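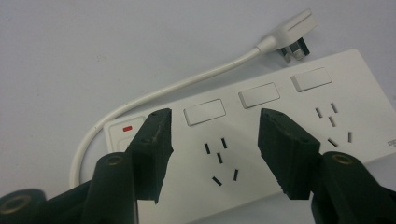 2 min read

Bench assistant, power strips and desk equipment (part-time)

Velcombe refurbishes office equipment for resale and reuse. We are looking for a part-time bench assistant to join the small electrical room at our Storkau site. The job is checking, cleaning and packing power strips, extension cords, desk lamps and chargers that come back from office clearances.

Posted: Wed 12 June
Hours: 26 per week, Monday to Thursday
Contract: fixed term, starting in August, with the option to extend
Reports to: bench lead, electrical room

What you will do

Most of the work is with multi-outlet power strips. The models vary. Many have a switch for each outlet and a small red indicator light at one end, and the outlets may be a multi-standard type that takes more than one kind of plug. You will look over the housing for cracks and scorch marks, work every switch, check the cord and plug, and run the strip through the bench tester. Strips that pass are wiped down, labeled and boxed. Strips that fail go in the scrap bin with a tag that gives the fault.

You will log each item in Dobos, our stock system. We will train you on it during the first two weeks.

The next clearance is 600 items from the Rarberg offices, mixed and unsorted, and the new assistant will spend most of the first month on it.

The work surface

Testing is done on plain, light gray tabletops.

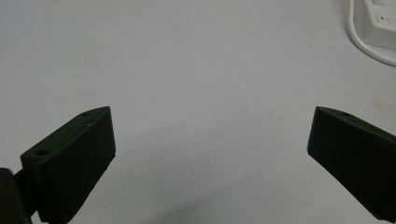 Please keep them clear between items. One strip goes on the table at a time, and tools go back on the wall rack after use. Drinks stay in the break room. At the end of the shift the tables are wiped with a dry cloth and the testers are switched off at the wall.

What we ask for

- Steady hands and patience with repeated tasks
- Able to read small print on rating labels, with glasses if needed
- Able to lift a full box of cords from floor to table
- Basic written English for fault tags and log entries
- Experience in repair, warehouse or assembly work is useful but not required

You do not need to be an electrician. You will not open housings or rewire anything. Repairs are handled by the bench lead.

What we offer

Paid training, a paid break on each shift, work shoes and gloves, and a bus pass for the Storkau line. Free parking is behind the building.

How to apply

Send a one-page resume and a short note with the days you can start. You can also leave both at the front desk in Storkau. We will invite 3 people for a paid trial morning at the bench. Please mention in your note if you need a seated workstation or a different table height, and we will set it up before you come in.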